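Bench check, tower teardown/rebuild, Fillach workshop. Job 3884. Checked by Kilian Rainer, September. Comments as I go, tidy up later.

**Before opening**

- [x] Mains lead out, power button held in
- [x] Strap on, clipped to bare chassis metal
- [x] Tower on its side, panel off
- [ ] Dust blown out. Half done, can was nearly empty. More on the Ferrand order pls

**Expansion cards**

- [x] Bracket screw out before pulling
- [x] Card straight up, no rocking
- [x] Hold by edges and bracket only

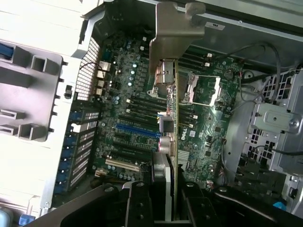
Card handling OK. Last round we had thumbs all over the contacts, so I'm being fussy. Upright and by the edge is what I want every time, same as with the silver-bracketed one over the Dell board. Bag it straight after, don't stack them. Blue slot looked at with the torch, no grit.

**Fan and cooler parts**

- [x] Fan lead unplugged first, not yanked
- [x] Blades spin free
- [ ] Old paste cleaned off. Skivetti wipes gone dry, new tub needed
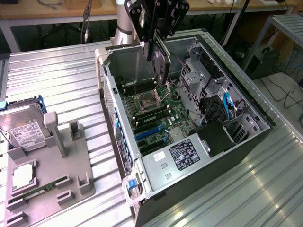

*Item 9: fan-shaped part over the board, side panel off, power supply label readable side up.*

Keep anything heavy from swinging over the socket. Go in from the side of the case if you can.

**CPU socket**

- [x] Lever and plate move freely
- [x] Pins checked under the lamp, 40 seconds minimum, both angles
- [x] No fingers, no cloth, no canned air in the socket
- [ ] Plastic cap on if left overnight. Cant find the cap
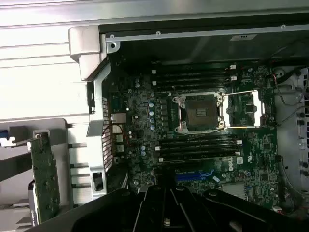
Fevo asked whether the memory should come out before the socket check or after. Before, for mine. Gives you more room and theres less to knock. Will change the order on the sheet.

**Power, drives, cables**

- [x] Board power plugs seated, latch clicked
- [x] SATA cable not pinched under the cage
- [x] Drive handles all close flush
- [ ] Spare screws in the labelled tin, 17 on the sheet. Not recounted

Sleeved cable needs to stay against the case wall, well away from any fan. Retie if its sagging. Vents get a brush from outside, then the
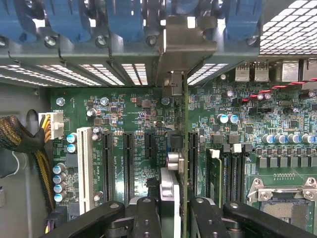
inside, soft brush only. Don't lean on the drive cage while you're doing it, the rail bends easier than you'd think. Blanking brackets go back in every unused slot.

**Result:** pass with comments. Allow 45 min for the next one, was rushing the end of this. Open items: dust, wipes, socket cap, screw count. Recheck before panel goes on.

KR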